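Tanner gets a second season, and I'm over the moon

Print this article | E-mail this to a friend

Well, I had my fingers crossed all through November and it's paid off. Tanner, the slow-burning harbour drama I've been boring my neighbours with, is coming back for season 2, with Mireille Perrin again playing the customs officer who can't leave a locked shed alone.

There'll be 8 episodes, same as last time, and Rogelio Javier is staying on as head writer. I'm so pleased about that (his dialogue was my favourite thing in the whole show, even when the plot wandered off to sea).
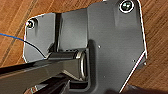 Who's in, who's out

Jamshid Rezaei is back as the ferry captain. Pirjo Ikonen isn't, and if you've watched the finale you'll know why, so I'll say no more! 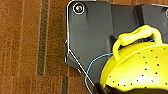 I'm a bit sad about it all the same, as her scenes in the net loft were the ones I rewatched. Veikko Ruotsalainen joins as her brother, who turns up at the harbour asking questions.
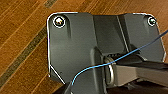 The petition

You might remember the fan petition I linked to when things looked grim. It closed on 1,838 signatures, mine and my mum's included. The production company, Istari, thanked everyone who signed in its announcement, which I thought was a lovely touch.
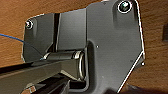 Filming starts after the winter storms, and there's no air date yet. My guess is we'll be waiting a good while, so I'm going back to episode one tonight with a cup of tea and the colour turned up on the telly.

Print this article | E-mail this to a friend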